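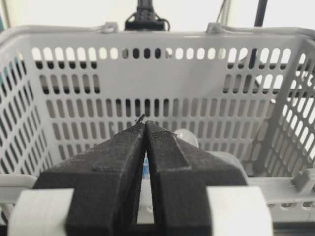
Why Do Laundry Baskets Have Holes?
By Imani Makori

Go and find the laundry basket in your home. Is it plastic? Does it have holes in the sides? Lots of them do! Some have round holes, some have long skinny ones, and some have a whole pattern that goes all the way around like the windows on a giant ship.

So why would anybody make a basket full of holes? Wouldn't socks fall out? (Tiny ones sometimes do.) Let's find out!

Air needs a way in

Think about a towel after you swim. If you hang it over a chair, it dries. If you squash it into a plastic bag and leave it there, it stays wet and starts to smell awful. Yuck!

A towel dries when the water in it turns into a gas called water vapor and floats off into the air. Grown-ups call this evaporation. For that to happen, the air around the towel has to keep moving, so that damp air can drift away and drier air can take its place. Holes in a basket let air slip in and out through the sides as well as the top. A big soggy pile will still take ages, though, so hang up your wet swimsuit first!

Less plastic, less weight

Every hole is a spot where there is no plastic. That makes the basket lighter to carry, and the factory needs less plastic to make it.

But doesn't a basket with holes break more easily? It could, if the holes were in the wrong places. Look at the plastic between the holes on a basket and you'll see lots of little bars that join up. When you lift the basket, the pull spreads out through all those bars. The rim at the top is often extra thick, and it helps the basket keep its shape when you grab it. Holes with rounded ends are a smart choice too. Sharp corners are where cracks love to start, and a smooth curve spreads the push and pull around.

How is a plastic basket made?

Many plastic things are made in a mold. A mold is a hollow metal shape, a little like a cookie cutter with a lid. Here's how it works:

First, small plastic beads are heated until they melt into thick, hot goo.
Next, a machine squeezes the goo into the mold, where it fills up every gap.
Then the mold cools down and the plastic goes hard.
Last of all, the mold opens and out comes the new shape!

The holes can be made at the very same time. The mold has solid metal bumps where the holes should be, and the goo has to flow around them. No cutting needed!

Plastic spoons can be made this way too. A spoon looks so simple, but somebody had to decide how deep the bowl should be, how wide to make it, and how thin the handle could get before it snapped. 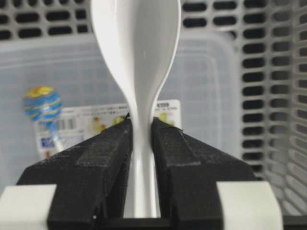

The curve in the bowl of a spoon does two jobs. It holds your soup, of course, but it also makes the plastic stiffer. You can test this with a sheet of paper. Hold it flat by one edge and it flops right over. Now bend the sides up a little, like a slide, and it sticks straight out! The paper didn't get any thicker. You just gave it a curve.

Try it: be a hole detective

You will need a basket with holes, a flashlight, and a wall.

Make the room dark and put the basket a little way from the wall. Shine the flashlight through the side. What shapes do the shadows make? Move the light closer and watch them grow! Then try lining up two baskets, one behind the other, and peek through. The patterns cross over each other, and when you move your head they seem to slide around. My niece Lucero and I played with this for most of an afternoon.

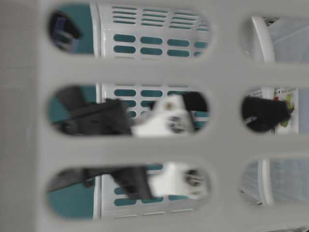 Peeking through the oval holes of a gray laundry basket. The white basket behind it has rows of teal slots!

More holes to hunt for

Once you start looking, holes are everywhere. A colander has them so the water can run out and the pasta stays in. Some crates have them so fruit gets plenty of air. Draw the best pattern you can find, then invent a basket of your own. What would yours carry, and how big could the holes be before everything fell out?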